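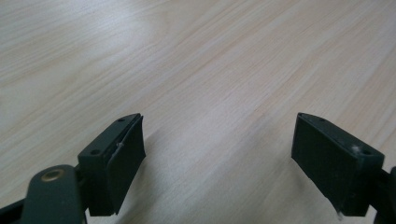

How libraries look after old newspapers

A newspaper is made to be read once and thrown away. The paper is cheap, and it turns yellow and brittle if it is left in the light. Libraries keep some anyway, so people can find out what happened in their town long ago.

What is a masthead?

The masthead is the newspaper's name, printed at the top of the front page. The Usumby Courier changed its masthead 2 times, but it is still listed as one paper. 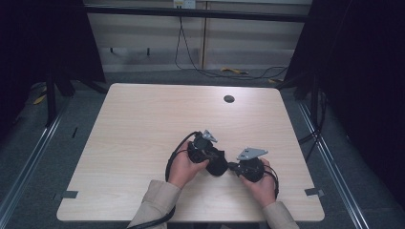

Where are they kept?

At Cirnach Library, old papers lie flat in grey boxes. There are 1573 issues in the collection. The storeroom stays at 18 degrees all year, and the lights go off when people leave.

Can I read one?

Yes. Most people read them on a screen, where you can make the letters bigger. If you want to see the real paper, ask at the desk before Tuesday. Wash and dry your hands first, and use a pencil for your notes.

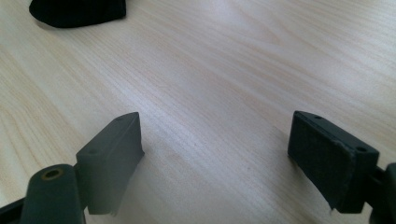
Children's and Local History Team, Cirnach Library

Words by Beatrice Minja. Ask us for the colouring sheet that goes with this page.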